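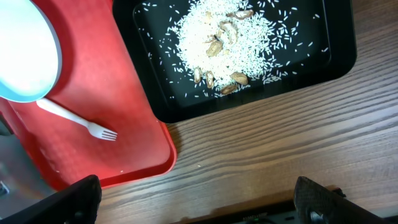

A bowl and a fork on a red tray, next to a black tray.

Small clubs should stop selling the Saturday kickoff

I support Hakala since 18 years, and in this time I missed very few home matches. This season I already missed 3. The reason is simple: the league moved them to Tuesday night for the stream, and I work until 8.

I understand why the club said yes. Lorkel pays for each moved match, and a club of our size cannot laugh at this money. But on a Saturday we have up to 400 people in the ground. They buy a ticket, they eat, they bring a child who will maybe come alone in ten years. On Tuesday the stand behind the goal is almost empty, and the players feel it. Against Drirncombe we were a goal ahead at half time and nobody was singing. We lost.

Some people tell me that the stream brings new fans. Maybe it does for Jotora, who are top of the table and play nice football. I did not meet yet a person who watched us draw in the rain on a phone and then bought a season ticket.

My proposal is modest. Let each club refuse the change for most of its home games, and let the visiting supporters know the date one month before. People who travel by bus need to plan, and they also have to ask their boss for the free evening.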